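Filed under: Local History > Mills and Waterworks

fillberg_archive
The society has received two accounts of when the Drinent pump house closed. Members holding records are asked to cite them.

tyagi_h
The water board minutes give February as the final month of pumping.

mavano7
I must disagree. The minutes record a vote to close - the pumps ran longer. The payroll lists seven men after that vote. 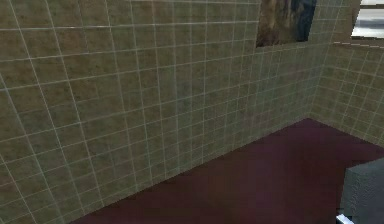 Those men were paid through the summer, and the board bought 300 feet of pipe in the same period.

tyagi_h
The pipe was for the Mavano Street main. Please post the payroll page.

mavano7
I will send a copy to the archive.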